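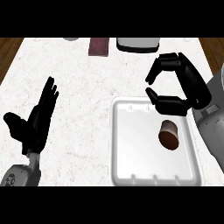 A robot drops things for a reason, and engineers want to know which one. At the Stesus lab, a robot named Killico kept dropping a short, round part. Its job is to pick the part out of a tray and set it on a counter. The trials run in a simulator, a computer program that works out how objects would move. Killico has two arms that end differently. The left has a black hand with four long fingers and a thumb. The right has a gripper with two jointed fingers, which must open wide and come down over the brown cylinder in the white tray before they close.

What went wrong

In April the lab ran 741 trials. In 83 of them the gripper closed, the arm lifted, and the cylinder fell. The computer still recorded each of those trials as a success. Two things had failed: the grip, and the check on the grip.

Fault one: the grip

A cylinder lying on its side can roll. If both fingers touch it at the same moment, their pushes balance and it stays put. If one finger touches first, the cylinder rolls toward the other finger and may end up near the fingertips. Only a small area is then being held.

Ginevra Sartori, an engineer at the lab, compared the commands sent to each finger. One finger was starting 15 milliseconds after the other. A millisecond is one thousandth of a second. The delay is too short for a person to notice, but it is long enough for a cylinder to start rolling.

Fault two: the check

A robot does not know it is holding something unless a sensor reports it. A sensor is a part that measures something, such as force or distance. Killico's program asked one question: "Did the fingers stop moving?" Fingers stop when they press on an object. They also stop when they have closed all the way on nothing. The program treated both cases the same.

Ilaria Benedetti rewrote the check. The program now measures the gap between the fingers. If the gap is smaller than the part, the grip has failed. It measures again after the lift, in case the part has slipped out.

Why this is a safety matter

On a real machine, a dropped part can land on a foot or jam a moving joint. A robot that does not detect the drop will carry on with its next step. Killico must now stop both arms when a check fails. It may try again up to 6 times, and then it waits for a person.

Words to know

Gripper: the part of a robot that holds things.
Fault: something in a machine or program that does not work as it should.
Trial: one test run, from start to finish.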